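Student Projects > Kitchen & Food Science

Which Flour Makes the Best Sourdough Starter? Our Term Report

Last updated: 9 October 2021

We started this project because half of our group already baked bread at home and the other half had never touched a starter in their lives. By the end of it all of us were hooked! Our question was simple: if you begin with nothing but flour and water, does the kind of flour change how fast the starter wakes up and how well it raises a loaf?

We compared three flours. The first was plain white bread flour from the supermarket. The second was whole wheat, and the third was a stone-ground rye that we ordered from the mill in Pirnolville (it smells amazing when you open the bag, kind of like hay and honey). Every jar got 70 grams of flour and 70 grams of water on the first day. After that we threw out half each morning and fed what was left with the same flour it began with. We put a rubber band on each jar at the level of the fresh mix so we could see the rise, and we kept the jars together on one shelf so they all had the same temperature.

Rye was the clear winner in the early days. It was bubbling on day two and it doubled by day four. Whole wheat came next, doubling on day six. The white flour starter did almost nothing for most of a week, and we were ready to give up on it, but on day nine it finally got going and after that it was as lively as the others. We read that whole grain flours carry more wild yeast and bacteria because the outer part of the grain is still in there, and our jars fit that really well. 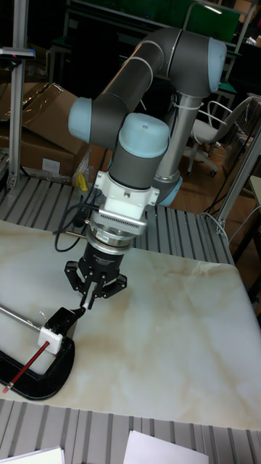
Thu Doãn disagreed with us on the white flour when we presented the first results, and said that nine days of waiting could just as well come from cold water as from the flour, so we should run that jar again with the water warmed up first. We did, and it was a great suggestion. The second white jar doubled on day seven. That is still slower than rye, but the gap is smaller than we first reported, and we have corrected our chart.

Then came the fun part - baking. We used the same recipe for each loaf: bread flour, water, salt and 110 grams of ripe starter. The only thing that changed was which jar the starter came from. The dough rested overnight in the fridge and was baked the next morning in a heavy pot with the lid on. We measured the height of every loaf at its tallest point and then sliced it for tasting.

We expected the rye starter to win here too, and it didn't! The white starter gave the tallest loaf with the most open crumb. The rye loaf was a bit lower and had a stronger sour taste, which some of our tasters loved and others left on the plate. Whole wheat landed in the middle for both height and flavor. We collected 202 tasting cards in total, and the whole wheat loaf got the most first-place votes, with the rye close behind it.

There are some weak spots in our work. We had only one jar per flour at a time (plus the repeat), so one lucky jar could change the result. Our kitchen scale also drifted a little in the second week and had to be reset. Next time we would like to run several jars of each flour and write down the room temperature twice a day, which we only began doing halfway through.

The rye jar is still alive, by the way. We named it Vaton and it lives in the fridge now, with a feeding once a week.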